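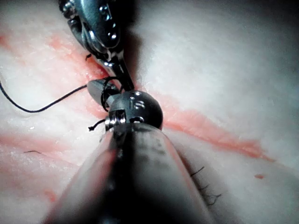 Black suture looped at the jaw tip, with the long strand running off to the left.

Wound Closure Working Group
Minutes of the meeting held 29 Sep 2023, Zudovwood building, second-floor meeting room

Present: group members from Urkivow and Cistudport, and the supply office. Apologies were received from the Kordestani liaison.

1. Minutes of the previous meeting

The May minutes were accepted with one correction. Under item 4, "thread length" should read "tail length." The corrected copy replaces the old one in the shared folder.

2. Matters arising

The revised needle count sheet is in use at Urkivow. Cistudport has not yet switched over and still has a stock of the old form. Agreed that Cistudport will use up the old stock and then change.

The request for a second sharps container at the sink end is still open. The supply office has it in hand.

3. Thread handling

The group went over the wording of the thread section. Points recorded:

The number of wraps for the first throw is to be stated in the text. The present draft says "wrap as usual," which members from the two sites read differently.

Wraps are to be laid side by side near the tip and kept off the hinge. Thread that rides back toward the hinge is to be slipped off and laid again.

The long strand is to lie slack across the surface while the wraps are made. Members from Cistudport prefer light tension. After discussion the slack version was kept, with a note that tension is taken up once the tail has been pulled through.

Tail length before trimming stays at 30 mm. Trimmed length is 6 mm. A frayed tail is to be recut before the next throw. One member asked whether fraying comes from the scissors or from gripping the same spot twice. No data either way -- left open.

Loose fibers near the work are to be picked off when noticed. The draft had no line on this and one will be added.

4. Needle grip

The draft calls for the needle to be held at a right angle to the jaws. It was pointed out that a slight angle is often used for the return bite, and that the text should cover both. Agreed wording: "at or near a right angle, with the needle in the jaw tip and the point clear."

The point is not to be gripped at any time. The swaged end is not to be gripped either. Both lines were already in the draft but sat in separate paragraphs, and they will be joined.

Glare was raised again. On pale tissue under strong light the brighter side loses its surface texture, and the bite distance is hard to judge there. Proposal to bring the light down to 60 percent and compare. The supply office will check that the present lamp can be set to that value.
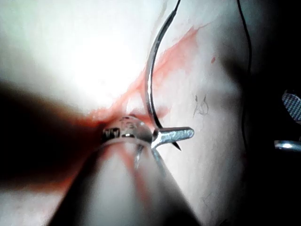 5. Wound line and blood on the surface

The edge of the red area is not the edge of the wound. Bite distance is to be measured from the thin, deeper line where the tissue edges meet. Two reviewers had measured from the outer edge of the smear, and their figures have been set aside.

Wiping: the draft says to blot before each bite. Members felt this was too often and slowed the work. Changed to blotting when the center line can no longer be followed. Blot, do not drag. Dragging spreads diluted blood into the creases and makes the line harder to read lower down.

Stitch spacing was discussed at length. The Urkivow sheet gives a spacing and the Cistudport sheet gives a range, and the two do not overlap fully.
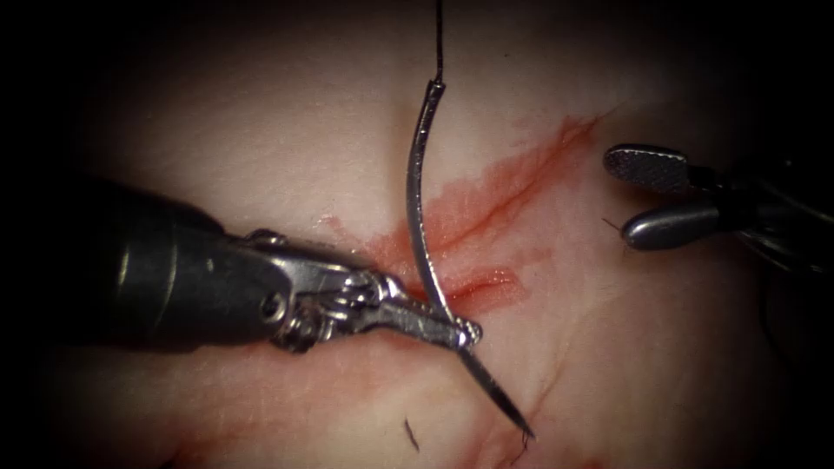

It was agreed to hold the spacing figure over until both sites have written down how they measure it -- entry to entry along one side, or center to center across the line. The supply office will circulate a one-page form for this. Until then each site keeps its own figure.

6. Supplies

Black suture is in stock at both sites. The last box delivered to Cistudport had a torn inner wrap and was returned. Replacement is on order.

Blotting squares are running low at Urkivow. An order of 6 packs was approved.

7. Actions

Urkivow: redraft sections 3 and 4 with the wording above.
Cistudport: written note on spacing method.
Supply office: lamp setting, spacing form, sharps container, blotting squares.

8. Next meeting

To be held at Cistudport, date to be set by email once the redraft is out.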